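Chapter 4
Stitches, Knots and the Patience to Tie Them

I learned my first surgical knot on a shoelace, sitting on the back stairs of a nurses' home in January with my gloves still on.

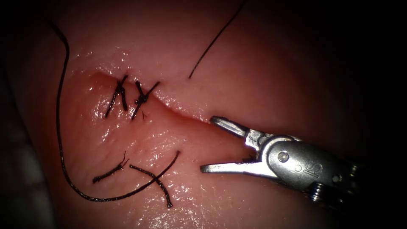

My teacher that winter was Genowefa Grabowska, a theatre nurse who had very little time for textbooks (sorry, Genowefa) and a great deal of time for string. She tied one end of my lace to the banister and told me to come and find her when I'd done 1000 knots. I thought she was joking. I got to 80 before my fingers gave up, and she sent me back out after supper.

So before we get to needles, let's talk about thread. People have been sewing each other up for a very long time, with linen, hair, silk, gut and pretty much anything else that would go through a hole and stay put. Some of these the body slowly breaks down, and some it doesn't, and that one difference will follow us through the whole chapter. A stitch deep in a muscle has to look after itself. A stitch in the skin of your forearm can be snipped and pulled out by a nurse on her lunch break.

The next thing is how hard to pull. Beginners pull too hard -- I certainly did! It feels safe, and it looks lovely and neat for a moment, but skin swells after it's been hurt, and a tight stitch on a swelling wound starts to choke the blood supply to the very edges you want to heal. You want those edges to meet and rest against each other. My friend Kazimiera Lis, who makes coats, says she could have told me the same about wool.

We'll start with the plain interrupted stitch, where each loop gets its own knot and its own cut ends. It's slower than a running stitch, but if one gives way the others carry on holding. After that come the running stitch, the mattress stitch and a few pages on glue and staples. Keep a shoelace handy. You'll need it for the first exercise, and a banister helps too.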